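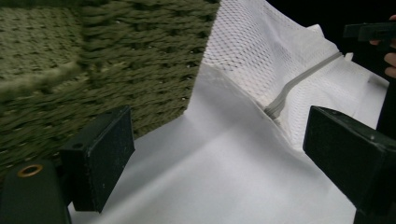

When I moved from Lagos to Brirthorpe, I thought that renting a home without a washing machine would be a small problem. I was wrong, and I think now that the shared laundry room, which was common in older apartment buildings, is something we should keep and pay for. Most of what I know about the people in my building I learned there, and much of it I learned from very ordinary things: a green woven basket, some white mesh fabric with a gray zipper, the way a person folds sheets. You do not learn it in the elevator, where everybody looks at the door.

The owner of our building wrote to us on 8th July. He wants to close the laundry room and put a machine in each kitchen, and the rent would go up by 80 a month. Many tenants are glad. I understand them very well. It is not pleasant to carry wet towels up the stairs in February, and it is less pleasant to arrive with your coins and find that all the machines are taken. A mother with a new baby should not have to plan her week around a sign-up sheet. I do not want to say that people who like comfort are lazy. I like comfort also.

But the letter speaks only about comfort and money, and I miss the other half of the question.

I met Joaquín Sepúlveda because he had taken my wet shirts out of the machine and put them on top of it. I was angry and I went to his door to say so. He was much embarrassed and he offered me coffee, and during this coffee I found out that he had worked in the same port where my uncle worked. Three years later he is the person who has my spare key. If each of us had had a machine in the kitchen, we would have had no quarrel, and I am quite sure we would also not have had the coffee.

Some people will answer that there are other places to meet. They say there is the café, the park, the gym. It is true, but these places choose their people. In the café I see those who have money for the café. To the laundry room came everybody, the student and the retired nurse and the man who never says good morning, and each had to wait the same forty minutes for the same machine. It made us practice a little patience with persons we had not chosen. I do not know many other rooms which do this.

My friend Stepan Derkach lives in Illthorpe, in a building where the change was already made two years ago. I asked him if he is happier. He said yes, his evenings are more free, and his socks do not disappear. Then he thought about it and told me that he had not heard when his neighbor across the hall moved out. He noticed it from the new name on the mailbox. He did not say it in a sad way, he is a practical man, but I kept thinking about it on the bus home.

A cousin of mine rents in Trosa, and there the tenants book the laundry on a board in the hallway. She complains often about this board. Somebody takes two times in one week, somebody leaves fluff in the filter, and then come the angry notes. I believe her. Still, an angry note is written to a neighbor, and a neighbor can answer it. When my own machine is broken in my own kitchen, I can only write to a company, and the company thanks me for my message.

There is also the question of noise and of space, which the letter does not mention. Our kitchens are narrow. With a machine under the counter I would lose the cabinet where I keep the pots, and the walls here are so thin that I know which radio station is playing next door. A spin cycle at eleven in the evening will make more enemies than any sign-up sheet has done – and these quarrels will happen through the wall, without faces.

What I would ask of the owner is modest. Repair the dryer. Paint the room, put a better lamp and a proper table for folding, and let us pay by card. Give a machine at home to those who really need it, the sick and the families with small children. The rest of us can go down the stairs. I will send him this text, with a shorter letter in front, and I have left a copy on top of the broken dryer for anybody who wants to sign it.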